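トップ ＞ 製品・機器 ＞ ロボット学習用機器 ＞ ハンドヘルドグリッパー

Zurau ハンドヘルドグリッパー 収録セット
取り扱い：Nonateck 機器販売窓口
最終更新：2019年1月28日

在庫状況：受注生産
標準納期：ご注文確定後27営業日
本体価格：294,000円（税別・送料別）
見積書・請求書払い対応

概要

Zurauは、人が手で持って使う二本指のグリッパーです。ロボットアームに付けるハンドと同じ考え方のフィンガーを人の手で開閉し、その動作を手元のカメラで記録します。アームを買う前から把持データをためていける、これが本当に面白いところです。私たちの窓口でも、はじめて触った日は引き出しの中身から文房具まで、手の届くものを片っ端からつかんで一日が終わりました。

アーム一式の導入となると、設置場所、電源、安全柵、床の耐荷重と、確認することが山ほど出てきます。Zurauならケースひとつで持ち出せて、台所でも寝室でも倉庫の片隅でも、そのまま作業を始められます。研究室の整然とした机の上だけで集めたデータと、生活の場で集めたデータとでは、写っているものの種類も光の具合もまるで違います。この違いを早いうちに手に入れたい方に、ぜひ使っていただきたい機器です。

このページでは、製品そのものの紹介に加えて、購入前の予算の立て方と、導入後にかかる費用についても詳しく載せています。お問い合わせの大半が「本体以外に何を買えばいいのか」というご質問なので、先に読んでいただけると見積りのやり取りがぐっと早くなります。

セット内容

・ハンドヘルドグリッパー本体（フィンガー取り付け済み）
・カメラマウント
・交換用指先パッド
・充電式バッテリー、充電器
・記録用メモリーカード
・校正用ボード
・持ち運び用ケース
・六角レンチ
・取扱説明書（日本語・英語）

カメラは付属しません。すでにお持ちのカメラを使いたいというご要望が多いため、マウントのみを同梱しています。対応機種の一覧は見積りの際にお送りします。お手持ちの機種が一覧にない場合も、底面のねじ穴の規格と外形寸法を教えていただければ、取り付けの可否をお調べします。

どんな場面で使うか

グリッパーの選定では、つい最大把持力や開口幅の数字に目が行きます。もちろん大事な数字です。ただ、家庭の物を相手にするなら、やわらかい物、形の決まらない物、ホルダーや箱に入った物をどう扱いたいのか、先に書き出してみることを強くおすすめします。ティッシュ、靴下、リモコン、ペン。どれもありふれた物なのに、並べてみると指先に求めることがそれぞれ違っていて、ここを考え始めると時間を忘れます。

作業場所も同じです。硬い机の上なら物の高さはそろいますが、ベッドや座布団の上では、置いた物が沈んだり傾いたりします。窓のある部屋では、時間帯によって画面の明るさも大きく変わります。こうした条件を含めて収録したいのか、避けたいのかで、必要なカメラも照明の予算も変わってきます。 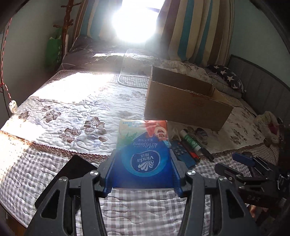
ベッドの上での作業。開いた黒いフィンガーの間に、青いホルダーとVindaのティッシュ。

周りに物が多い部屋では、対象物だけを見ていると指や手首まわりが思わぬところに当たります。収録の計画を立てるときは、対象物のリストと一緒に「片付けずに残しておく物」のリストも作っておくと便利です。複数の場所で収録する場合、この二つのリストがあるだけで条件の比較がしやすくなりますし、人に作業を頼むときの指示書にもなります。

柄の多い寝具やカーテンも、ぜひ避けずに候補に入れてみてください。無地の背景だけで育てたモデルを生活の場に持っていくと、思いのほか苦労するものです。収録場所をひとつ増やす費用は、後から撮り直す費用に比べればずっと小さく済みます。

予算の立て方

費用は、本体、周辺機器、消耗品、保存先、人の時間の五つに分けて考えます。それぞれ順に見ていきます。

1. 本体
本体価格は上記のとおりです。最初は一台から始めて問題ありません。二台目を検討するのは、両手の動作を収録したくなったとき、または収録担当者が二人になったときです。左右同時に使う場合は時刻合わせ用の同期ケーブルが要りますので、見積り依頼の備考欄に「両手用」と書き添えてください。はじめから両手用で組むこともできますが、片手で手順を固めてから広げたほうが、対象物のリストも現実的なものになります。

2. 周辺機器
カメラ、三脚、補助照明、予備バッテリーの四点を見込んでください。なかでも予備バッテリーは最初の注文に入れておくのが断然おすすめです。収録が調子に乗ってきたところで充電待ちになるのは、なんとも惜しいものです。補助照明は、窓の近くで収録するなら優先度が上がります。逆に、照明が一定の室内だけで使う予定なら後回しでかまいません。

3. 消耗品
指先パッドの交換目安は使用40時間です。紙や布を多く扱うと表面に細かな繊維がつき、滑りやすくなります。乾いた布で拭けばある程度は戻りますが、つかみ損ねが増えてきたら目安の時間より前でも交換してください。パッドは消耗品費で購入できるよう、本体とは別の品番で見積りをお出しします。年度の途中で品切れになると収録が止まるので、半年分をまとめて注文される方が多いです。

4. 保存先
見落とされがちなのがここです。標準設定で一日収録すると、データ量は70GBになります。外付けドライブひとつで足りるように見えても、控えを取るなら倍の容量が必要です。共用サーバーに置く場合は、容量の申請に時間がかかることもありますので、本体の発注と同じ時期に手続きを始めておくと安心です。解像度を落として容量を節約する方法もありますが、小さな物の縁がつぶれてしまうと後で困ります。最初の数日は標準設定のまま撮って、見比べてから決めてください。

5. 人の時間
収録そのものより、準備と後片付け、そして記録の整理に時間がかかります。対象物の並べ替え、校正用ボードの撮影、ファイル名の付け直し、失敗した動作の印付け。一日のうち手を動かして収録できる時間は、慣れるまでは半日と見ておくと予定が崩れません。謝金やアルバイト代を計上する場合も、整理の時間を忘れずに含めてください。

オプション

Ackermann 交換フィンガー
指の形状を変えたい方向けのフィンガーです。薄い物をすくう動作に向いた先細タイプと、袋物を面で支える幅広タイプがあります。取り付けは付属の六角レンチでできます。交換後は校正用ボードを使って再校正をしてください。先細タイプは、机の上のカードや封筒を拾うのが楽しくてしかたなくなる一品で、窓口でもすっかり人気者です。

Oltberg 収録ソフトウェア
収録ファイルの一覧表示、動作ごとの切り出し、印付けができるソフトウェアです。年間ライセンスで、予算費目は役務費またはソフトウェア使用料になることが多いようです。費目の扱いは所属先の経理担当にご確認ください。ファイル形式は公開していますので、自作のスクリプトで処理したい方には不要です。試用版がありますので、まずは手元の収録データを読み込んでみてください。切り出しの画面がとてもよくできていて、失敗例を見返す作業がずいぶん楽になります。

追加カメラマウント
手首側と指先側の両方から撮りたい場合に使います。指先側に寄せると対象物は大きく写りますが、周りの様子が入りにくくなります。どちらがよいかは用途によりますので、貸出機で撮り比べてから決めるのがよいと思います。

アームとの併用について

将来、固定式または移動式のロボットアームを導入する計画がある場合は、フィンガーの形状をアーム側とそろえておくことを最初に検討してください。人の手で集めた動作をアームで再現するとき、指の長さや開き方が違うと調整の手間が増えます。Ackermannのフィンガーにはアームのフランジにつなぐためのアダプターもあるので、同じ指を両方で使う構成が組めます。

アームの予算がまだ確定していない段階でも、候補機種の手先の図面だけは取り寄せておくとよいでしょう。Nonateckでは、図面をお送りいただければアダプターの適合を確認してお返事します。費用はかかりません。

導入までの流れ

まず、見積り依頼フォームに用途、台数、希望納期、手持ちのカメラの機種名をご記入ください。用途の欄は「家庭内の小物の把持」程度の短い書き方で十分です。折り返し、本体と消耗品を分けた見積書をお送りします。

次に、ご希望の方には貸出機をお送りします。貸出は無料ですが、返送時の送料はお客様のご負担です。貸出中に収録したデータはお客様のものですので、ご自由にお使いください。返却の際は、メモリーカードの中身を必ず消去していただくようお願いします。ご自宅や宿泊施設など、生活の場で収録した映像には、思わぬ私物や書類が残っていることがあります。

ご注文確定後、工場での組み立てと検査を経て発送します。年度末の予算で購入される場合は、納品日だけでなく検収に必要な日数も逆算してください。例年、12月を過ぎるとご注文が重なりますので、納期に制約のある方は見積りの段階でお知らせいただけると助かります。分納も可能です。消耗品だけ先に納めてほしい、というご相談もお受けしています。

保守と修理

本体の保証期間は一年です。関節部のねじの緩みは定期的に見てください。使い込むほど動きがなめらかになって愛着がわくのですが、ねじが緩んだまま使うと指先の位置がずれ、校正の結果に響きます。締め直しの手順は取扱説明書の後半に載せています。締めすぎると開閉が重くなるため、少し締めては指を動かして確かめてください。

落下による破損は有償修理です。修理のあいだ収録を止められない方には、代替機の貸出を含む保守契約をご用意しています。契約は単年度ごとで、本体と同時でも、後からでもお申し込みいただけます。

よくあるお問い合わせ

個人での購入はできますか
できます。お支払いは銀行振込の前払いになります。

学生実習で使えますか
使えます。実習用にまとめてご注文いただく場合は、台数に応じた見積りをお出しします。二人で一台を使い、片方が操作、もう片方が対象物の並べ替えを担当する形が進めやすく、見ている側もかなり盛り上がります。

左利きでも使えますか
握りの部分は左右対称です。カメラの取り付け位置も左右どちらにもできます。

水まわりで使えますか
防水ではありません。濡れた食器や流しの中での使用はお控えください。

飛行機に持ち込めますか
バッテリーの仕様書をお送りしますので、利用される航空会社にご確認ください。

関連ページ
Ackermann 交換フィンガー 一覧
Oltberg 試用版の申し込み
指先パッド・消耗品
貸出機の申し込み
見積り依頼フォーム

価格と仕様は予告なく変更することがあります。見積書の有効期限は発行日から一か月です。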